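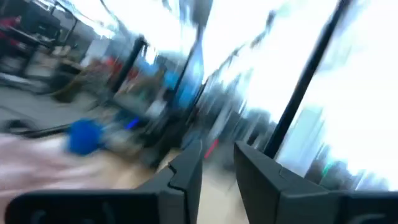
Two-Arm Workstation Service: Review Period Open

The Automation Services Office is reviewing a two-arm tabletop workstation offered by Pollberg under a service plan called Sasuvus. The plan covers delivery, setup on a table supplied by the customer, operator training, and replacement of worn parts. The review will close at the end of September, and departments that expect to make use of the equipment are asked to send their remarks before then.

The workstation consists of two arms facing each other across a rectangular frame of black aluminum extrusion. The frame rests on an ordinary tabletop and is held in place with clamps. Each arm carries a gripper. The fingers are treated as wearing parts under the plan, and one replacement pair per arm is included every 14 weeks. Additional pairs are charged separately.

Review sessions concentrate on household handling tasks, among them moving cups and pitchers, tidying small objects, and folding cloth. These were chosen in consultation with the departments that had asked for help with kitchen and laundry work. Industrial assembly is outside the present review and will be considered only if funds allow.

To date, 616 trials have been entered in the log. Operators record the task, the objects used, and any point at which a person had to step in. Log sheets may be read at the office on request. Staff who wish to run a session should first complete the short training course, which takes 3 hours and is given in groups of no more than four.

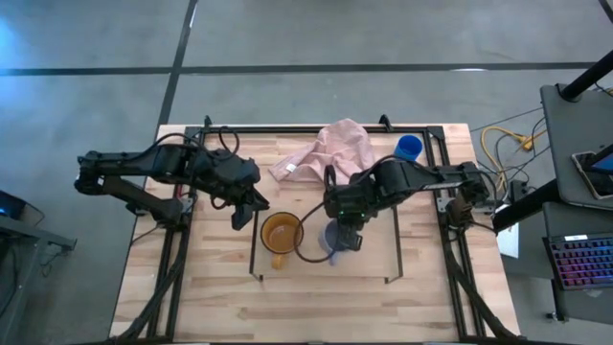
Joar Ljungberg writes that the training was clear but that the service plan should say more about response times. In his view a department that depends on the station for daily work cannot wait a full week for a visit, and he would like the 24-hour telephone line, at present an added charge, to be made part of the basic plan. He also asks that the written guide include a chapter on cable care.

The office has passed both points to Pollberg. A revised plan is expected before the review closes and will be sent to all departments that have taken part. A competing offer from Rezaei will be examined on the same terms.

Remarks and requests for training places should be addressed to Ostap Zhuravel at the Automation Services Office.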